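Lumville Handheld Capture Kit: Set-up Guide
Section 4. Pairing two grippers for bimanual recording 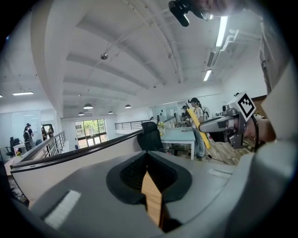

Figure 4-1. View from the camera of one gripper, with the second gripper and its cube marker on the right.

4.1 Purpose

This section covers the steps needed before two handheld grippers can record one bimanual demonstration. The pairing method estimates the pose of each gripper in a shared map and then uses sightings of the cube marker to correct the offset between the two trajectories. Training on the Haris policy code expects this corrected offset. Recordings made without it will load, but the relative-pose channel will be filled with zeros.

Complete Section 3 (single-gripper calibration) for both units first.

4.2 What you need

Two calibrated grippers, labeled A and B in the Kandside recorder
One cube marker for each gripper
Camera cable for each gripper
The map file for the room, or a room that has not been mapped yet (see 4.4)
A flat sheet printed with the calibration grid

4.3 Mounting the cube marker

1. Power off the gripper.
2. Seat the cube on the top mount. One face must be parallel to the front of the gripper body.
3. Tighten the mount screw by hand until the cube does not rotate when pushed at a corner.
4. Enter the marker ID in the recorder under Devices > Marker. The IDs for A and B must differ.
5. Repeat for the other gripper.

CAUTION: Do not tape over a marker face or write on it. A mark inside the black border changes the decoded ID, and the recorder may assign the pose to the wrong gripper.

NOTE: Route the camera cable down and away from the fingers. A cable that crosses the lens is masked out only if it was present when the mask was made in Section 3.

4.4 Mapping the room

The map is built from fixed points. Ceilings, beams, railings, lamps and door frames give good points. People, fans and chairs on casters give points that move, and the Bạch mapper drops most of these on its second pass.

1. Start the recorder and select New Map.
2. Hold gripper A at chest height with the fingers open.
3. Walk one slow loop around the work area. Keep the work surface in view for at least half of the loop.
4. Tilt the gripper up toward the ceiling once on each side of the loop.
5. Return to the starting point and hold still until the recorder shows Loop Closed.
6. Check the point count. A map with fewer than 200 stable points is rejected. Repeat the loop more slowly or add textured objects near the work surface.

NOTE: Bright light tubes may saturate the image when the gripper is tilted up. Lower the exposure one step if the recorder reports Clipped Highlights. Do not change the exposure again until all demonstrations for that map are finished.

NOTE: Large windows are acceptable. If the daylight changes a great deal between morning and afternoon, make a separate map for each.

4.5 Aligning the two grippers

1. Load the map on both grippers. Wait for the status to read Localized on A and B.
2. Hold A in the left hand and B in the right hand, fingers open.
3. Turn the grippers so that the camera on A can see the cube on B. The cube should be fully inside the image, with one face turned mostly toward the lens.
4. Press Align. Hold both grippers still for 6 seconds.
5. Turn B so that its camera can see the cube on A, and press Align again.
6. Read the residual on the recorder. A residual of 9 mm or less passes.

If the residual is higher, check the cube mounts for play and repeat from step 2. If it stays high after a second attempt, repeat Section 3 for the gripper with the larger single-side error.

CAUTION: Keep your face and sleeves out of the space between the two grippers during alignment. Loose fabric can cover a marker corner, and a partly covered marker produces a pose that looks valid but is wrong in rotation.

4.6 Recording a test demonstration

1. Place one object on the work surface.
2. Press Record. Pick up the object with A, pass it to B, and set it down.
3. Press Stop.
4. Open the recording in the viewer and step to the handover. The two fingertip traces should meet at the object.
5. Confirm that Marker Seen is shown for at least one gripper during the handover.

Bystanders may remain in the room. They do not need to stand still, but they should stay clear of the work surface. Where consent is required, use the face blur option at export.

4.7 Effect of alignment on training

In our handover trials, 53 demonstrations were recorded with alignment and the same number without. Policies trained on the aligned set completed the handover more often. Most failures in the other set came from the receiving fingers closing short of the object. We saw no clear difference on tasks in which the two hands work apart, such as sorting into separate bins. Alignment may be skipped for those tasks by setting relative_pose to off before recording.

4.8 Status messages

Marker Lost: neither camera sees a cube. Recording continues on the map alone.
Duplicate ID: both cubes have the same ID. Return to 4.3, step 4.
Map Drift: the fixed points no longer match. Stop and repeat 4.4.
Clock Offset: the two cameras are out of sync. Reconnect both cables and restart the recorder.

Continue to Section 5, Exporting recordings.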